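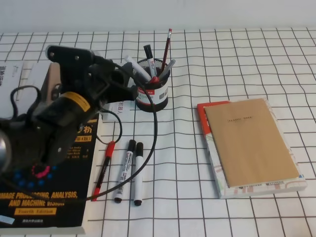
The Pen Cup Gallery

Welcome to the July round of desk tidying! I'm Laiba Jatoi, and for ten days I have been sorting every pen, pencil and marker in our shared studio on the second floor of the old Hattar building. I love this job far more than a grown woman should. There is something so cheering about a cup of pens that all work, standing up where you can grab one.

This page started as a note to the other people in the studio and grew. Each entry has a line or two from me, and I've put in what I learned about the cup, the pens and where everything lives now. If you share a desk with anybody, I hope you'll find something to steal.

The mesh cup
Black wire mesh, round, and still wearing its white label with the red stripe. Tanveer wants the label off. I want it on! It makes this cup easy to spot from across the room, and I've grown fond of that stripe.

Why mesh wins
Pencil dust falls through, you can see what's hiding at the bottom, and a quick rinse under the tap cleans it. My old ceramic mug collected a layer of grit and eraser crumbs that I'd rather forget.

The red pencil
Wooden, sharpened, and the tallest thing in the cup. I keep pencils point up so I can see at a glance who needs a turn in the sharpener. Agathe Collet keeps hers point down and says it saves her fingers, and we've agreed to keep separate cups.

White markers
Two of them standing in the cup, one near the middle and one leaning out to the left. Markers do lean, and I like the look — a cup where everything stands at attention seems a bit stern to me.

The silver-gray pen
Tilting off to the right. A pen this color goes missing on a gray desk in about a minute, so a cup is the best home it could have.

Still on the mat
Three more lying side by side below the cup, a slim one with a red cap and a white marker with a black cap among them. I always lay pens flat and parallel before they go in, and scribble with each one on the back of an envelope. Two good loops and it's in. A scratchy line gets one more chance after a warm-up between the palms.

The grid mat
White with thin dark lines, and a joy to sort on. You can line things up against the squares, and small caps show up right away against the white. Ours doesn't lie perfectly flat, so I've been rolling it the opposite way overnight. Mahfuz Gamage suggested a stack of atlases and I may try that next.

Red caps
My favorite little sight of the whole project! Red ones are for marking up proofs, and I've asked everyone to please, please put the cap back on the same pen it came off. A loose cap goes in the dish by the window. The pen it belongs to usually shows up by lunch.

How many to a cup
I stop well before it's packed. If you have to pull out three pens to reach the one you want, start a second cup. Hjørdis Nordin disagrees and has a jar at her drawing table so full it could stand up to a hurricane.

Where things go next
Spare pencils live in the top drawer under the Jeradmont print. Paint markers stay on their sides in the flat tray, with the lids checked. Anything dried out goes into the shoebox by the door, and I take it along to the pen recycling box at the Rodavness library when it's full.

Coming up
Scissors and rulers! The scissors have been multiplying in the back room, and there's a whole drawer of rulers that I haven't dared to open yet. If you borrowed the long steel one, the hook by the sink is waiting for it. New pictures go up as soon as the drawer is done.

— Laiba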